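FOR IMMEDIATE RELEASE

Irent Opens Garment-Handling Collection to Outside Researchers

Prulier and Segura join as partners in hand-guided demonstration program

June 24, 2026 – Irent today announced the release of its first collection of garment-handling demonstrations, recorded by people using hand-held grippers in ordinary rooms. The collection contains 2,433 recorded demonstrations of everyday work with clothing, including spreading, turning, folding and stacking. It is available to universities and nonprofit laboratories under a research license beginning today.

The release completes the first stage of the Skirnenach program, which Irent set up to study how a person's skill with cloth can be passed to a two-armed robot. Prulier, a maker of grippers and wrist-mounted cameras, supplied the hand-held tools. Segura, an operator of commercial laundries, advised on the choice of garments and will host the first trials on working equipment.
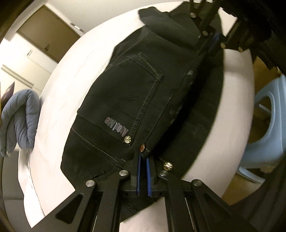
Clothing remains one of the harder materials for automated handling. A shirt or a pair of pants has no fixed shape, and the same piece can be picked up from a table in a great many ways. Heavy seams, pockets, buttons and layered cloth all change how a garment moves when it is pulled. Writing instructions for each case has proved slow and costly, and Irent has therefore based the program on demonstration by hand.

Under the program, a demonstrator holds a gripper in each hand and carries out the task directly. A camera on each tool records the fingers and the cloth between them, and the movement of both tools is recorded at the same time. The resulting data is used to train a control policy, which is then run on a pair of robot arms fitted with grippers of matching shape. No robot needs to be present while the demonstrations are made.

Irent selected this approach after a comparison with remote control, in which an operator moves the robot's arms from a separate station. Remote control continues to be used within the program for correction sessions. In those sessions, an operator takes over when the robot stalls, completes the step, and returns control to the policy. Demonstrators who took part in both methods reported that the hand-held tools allowed them to feel the weight and pull of the fabric, and that dark or thick cloth was easier to manage as a result.

"People who fold clothes every day make small adjustments that they would have trouble describing," Irent said in a statement. "Our aim has been to record those adjustments where they take place, at the table, with the furniture and the lighting that are already in the room. We are grateful to the demonstrators for their patience and for the care they took with each garment."
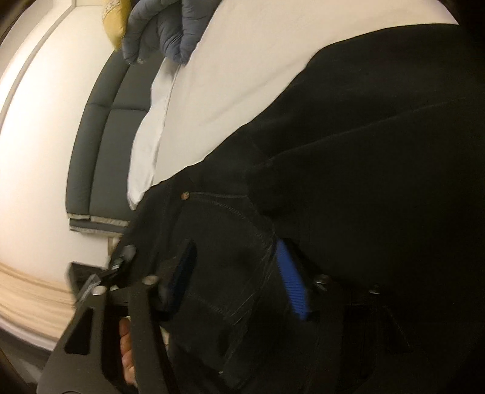

Demonstrations were made in 6 locations, among them private homes, shared apartments and a Segura sorting room. Demonstrators supplied many of the garments themselves. Irent asked them to leave rooms as they normally would be, and placed no limit on the color, age or condition of the clothing. Each demonstrator received 40 minutes of instruction before recording began and was free to stop at any point.

Of the demonstrations in the collection, 2,307 have been reviewed and labeled by task and garment type. The remaining recordings are provided without labels and will be reviewed during the next stage of the program. Attempts in which a garment slipped or had to be picked up again have been kept – the program's researchers consider them useful for teaching recovery – and are marked as such in the reviewed portion.

Participants gave written consent to the recording and to its use in research. Requests from participants for the removal of a recording will be honored in later versions of the collection.

The next stage of Skirnenach will add work with towels, bed linens and children's clothing. Prulier will provide a lighter version of the hand-held gripper with replaceable finger pads, and Segura will make a second sorting room available. Irent expects to publish the results of the first equipment trials once they have been reviewed by all three partners.

Laboratories wishing to apply for access should contact the Irent research licensing office. Applications should state the intended use, the name of the responsible institution and the expected length of the project.

About Irent

Irent develops training methods and software for robots that handle soft materials. The company works with equipment makers and service operators on tasks in laundry, textile sorting and household care.

Media contact: Irent Press Office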